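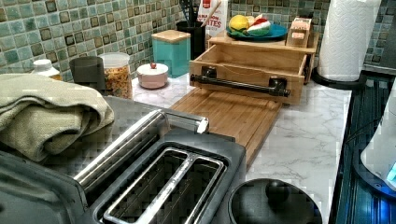 Toaster

A toaster is a small kitchen appliance that browns sliced bread by heat from electric wires. Usually kept on the worktop, near a socket and near the bread. Most homes that have a kettle have one. For the grill-pan method see Toast (food).

Types

Two-slice. The commonest sort. Either two short slots side by side or one long slot taking both slices end to end. The long-slot kind suits hand-cut loaves and the longer sort of sourdough, and sits well against a wall.

Four-slice. Wider, heavier, often with two sets of controls so one half can be left off.

Toaster oven. A small oven with a door. Not covered here.

Toy toaster. Usually a wooden block with pretend slices that lift out. Sold on its own or in play kitchen sets, next to the toy fruit. See Toys below.

Parts

Slot, guides, heating wires, carriage, lever, browning dial, crumb tray. The guides are thin wires inside the slot which hold the slice upright and off the heat. On better models they close in on the bread when the lever goes down, so thin slices dont lean. Outer casing is metal or plastic; matte black with a polished steel strip along the rim is a common finish, white and cream are older ones.

History

Bread was toasted on forks at the fire long before any of this. Electric models came in once a wire had been found that could glow red without burning through. First ones did one side at a time and had to be watched. The spring-up kind followed, first for cafés, then homes.

Among smaller makers, Gondale sold a long-slot model in a run of 1,858, all with the lever on the end. Spare parts now hard to find. The Skorgate two-slice was cheaper and is still seen at car boot sales, normally without its crumb tray. Fergal Lynch's booklet on both is the usual source, though it mixes up the two early Skorgate dials.

Placing on the worktop

Clear space above, always. Tea towels, kitchen roll and curtains should be kept off the top of a toaster and moved well away before it is switched on. Same for bread bags. Érica Medeiros, in her notes on small kitchens, puts the bread board beside the toaster and the knives in a drawer box just behind, which saves crossing the room with crumbs. Bamboo boxes and shelf units are popular for this. She allows 80 cm of worktop for the lot, 35 of it for the board.

Cleaning

Unplug, let it cool, empty the crumb tray. Turn over the sink and tap gently. No water inside, no knives in the slot. Wipe steel trim with a damp cloth then a dry one, or it smears.

Toys

Play toasters are mostly wood and sized for a low shelf. Nieminen made a plain one with two slices; Ovau's came in a box with butter and a plate, first batch 100 sets. Play food from different makers is rarely to the same scale, so a lemon may come out bigger than the bread.

See also

Bread bin
Crumpet
Toast rack
Worktop storage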